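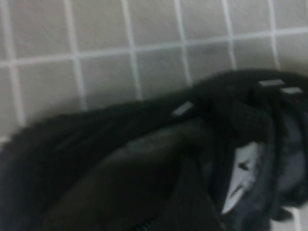 Orlando Pacheco wollte gleich zu Beginn der Vorführung wissen, ob sich weiche Taschen überhaupt ohne feste Greifpunkte aufnehmen lassen. Starre Kisten könne inzwischen jeder, schrieb er uns vorab, ihn interessiere schwarzes Gewebe mit Falten und Gurten.

Kategorie: Greiftechnik / Vorführtermine

Kultix Greifmodul für biegeschlaffe Objekte

Das Kultix ist ein Zweibackengreifer mit Kamera am Handgelenk, ausgelegt für Taschen, Säcke und Textilien. Beim Vorführtag am 17/09/2018 im Technikraum Isar lief das Modul an einem Arm der Baureihe Proltus. Aufgabe war das Anfahren und Greifen von Gepäckstücken aus schwarzem Stoff, abgelegt vor einer hell gefliesten Wand. Dunkle, matte Oberflächen liefern der Bildauswertung wenig Kontrast. Die Steuerung sucht deshalb zuerst die Oberkante und danach Gurtband.

Technische Angaben
Greifkraft: 59 N, in Stufen einstellbar
Bildspeicher: 400 Aufnahmen je Zyklus
Wartungsintervall: 3.000 Betriebsstunden
Bestellnummer: 3908

Bei schneller Anfahrt tritt Bewegungsunschärfe auf. Für die Feinpositionierung wird die Geschwindigkeit abgesenkt – der Schwellwert ist im Menü »Anfahrt« hinterlegt. Offene Fächer und Netzeinsätze gelten ab Werk als Sperrzonen, die Freigabe erfolgt einzeln durch den Bediener.

Vorführungen sind nach Anmeldung bei Benavides möglich. Eigene Musterteile können mitgebracht werden, der nächste Block liegt im Juni. Flansch und Anschlusskabel gehören zum Lieferumfang, das Netzteil wird separat bestellt.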